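Tour Report: Two Weeks With the Grenon Youth Orchestra
Music Management Practicum, Final Report
by Branwen Gwilliam

What I signed up for

I play viola (badly, these days), so when the practicum list came out and it had an orchestra tour on it, I put my name down before I'd read the rest. The Grenon Youth Orchestra was going out in August with 4 concerts in 4 towns, and they needed a student to help with programs, seating and whatever else came up. A lot came up!

My partner on the project was Xiaoqing Su, who handled ticketing. I did the stage side and the audience survey.

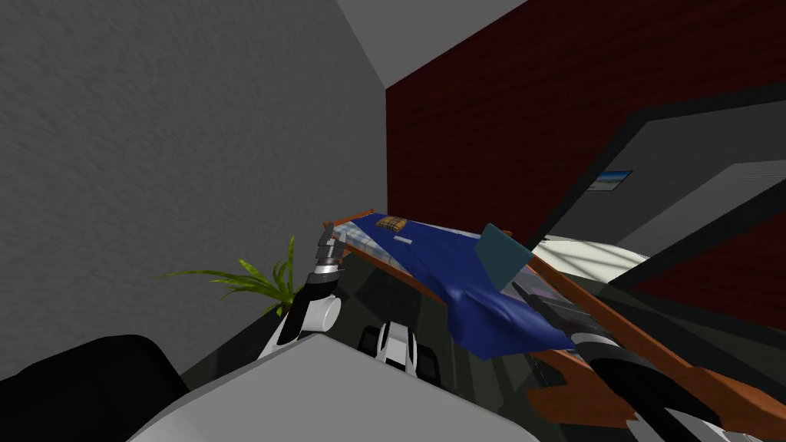
The program

The first half was a new overture called Sturkura, written for the orchestra, and then a cello concerto. After intermission they played a symphony that everyone in the hall could hum by the end. I was worried about Sturkura. It opens with almost two minutes of very quiet strings — and quiet strings plus a summer crowd with paper fans is a risky mix.

At Mersha, our opening night, people coughed right through it. For the second concert the conductor waited on the podium until the room had settled, a good long wait, and the opening came across beautifully. I wrote that in my notebook in capital letters.

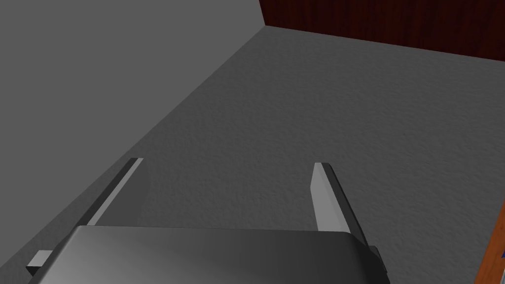
Ticket sales

We sold 2690 tickets over the tour. The best night was the last one, at Dronis, with roughly 700 people in the hall, and the weakest was Mersha, which went on sale late and had hardly any posters up. Xiaoqing thinks the posters matter less than I do. We argued about it on the bus and never settled it, so both opinions are going in the report.

What did help was the free talk before each concert. Plenty of people who came to the talk hadn't bought a seat yet and then went straight to the box office.

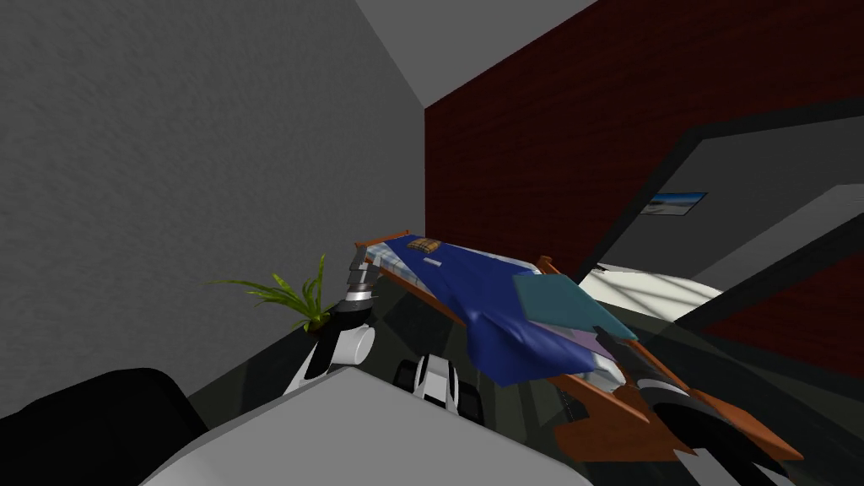 Survey answers were mostly about sound and chairs. Listeners at Dronis loved the brass and said the cellos got lost, and from the back row I'd agree with them. It's a bare hall with a lot of hard surface. Picture a room with gray walls, one dark red one and a flat white ceiling, make it enormous, and you've got the general feel of it. We moved the cellos to the outside at the dress rehearsal and it helped a little, though the soloist wasn't thrilled about losing her spot by the violas.

What I'd change

I'd print fewer programs and put the players' names in bigger type (the parents all asked about this). I'd also get the stage plan to each hall much earlier. Two of them had set out chairs for a smaller group, and we were still hauling music stands
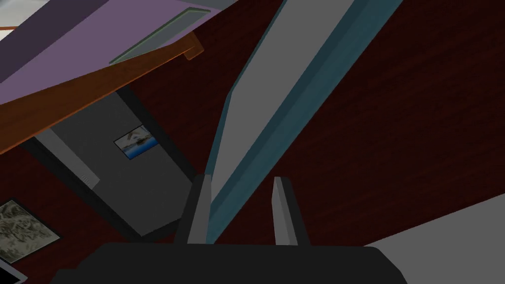 up from the basement when the doors opened at 7 p.m. The percussion section pitched in, bless them, and we started only a few minutes behind.

I'd do the whole thing again next summer if they'll have me. The survey forms and the seating plans are in the folder I handed in with this report.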